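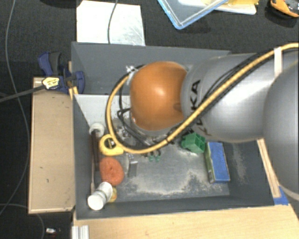 The KUKA arm over the sorting bin at the Lastley shared workshop. Photo: Pin-yu Lam

Members of the Lastley shared workshop have a secondhand robot arm picking household items out of a bin, after a build that began in January and has so far taken 662 hours of members' time.

The arm, a silver and orange KUKA, was bought with $3,405 from the workshop's equipment fund. It came without a gripper. Danilo Salazar and Crisanto Fajardo built one from parts already in the shop, and Salazar ran the cabling along the outside of the arm.

"The first cable was too short by the width of my hand," Salazar said. "It pulled tight every time the wrist turned over. We left a big loop in this one and it has room to move."

The project is called Skikuto. Its aim is to have the arm take mixed objects out of a bin one at a time and set them down on a table next to it. The group wants to use it later for clearing the workshop's lost-and-found shelf and for sorting donated tools, which now pile up near the back door until someone goes through them by hand.

What goes into the bin changes from session to session. A tape measure, a white bottle, a bright green block and a box with a blue top have all been used. Arnel Villanueva, who writes most of the software, said he picks things that are different in shape and stiffness.

"If you only give it boxes, you end up with a robot that is good at boxes," he said.

In the latest run the arm made 200 attempts and completed 54 of them without help. Most of the failures came when an object was lying close to a wall of the bin, where the gripper has little space to get around it. Long, thin objects were the next most common problem.

Villanueva said the numbers were low but better than the previous run, when a fault in the wrist wiring stopped the work after lunch. Fajardo has since replaced two connectors.

The bin is clamped in place. An earlier setup shifted whenever the arm brushed against the side, and the positions stored in the software no longer matched. Some of the wood used around the bin was left over from a bench project.

Pin-yu Lam, who schedules the space, said the arm runs only in the evening, from 6:30 p.m., and only with two trained members in the room. One of them has to stay at the stop button. Members who want to be trained can sign up on the sheet by the front desk. The training takes one evening.

The group is now working on a narrower set of fingers for the gripper. Fajardo has cut one pair and is waiting on screws. Villanueva said he would like to repeat the same 200 attempts with the new fingers before changing anything in the software.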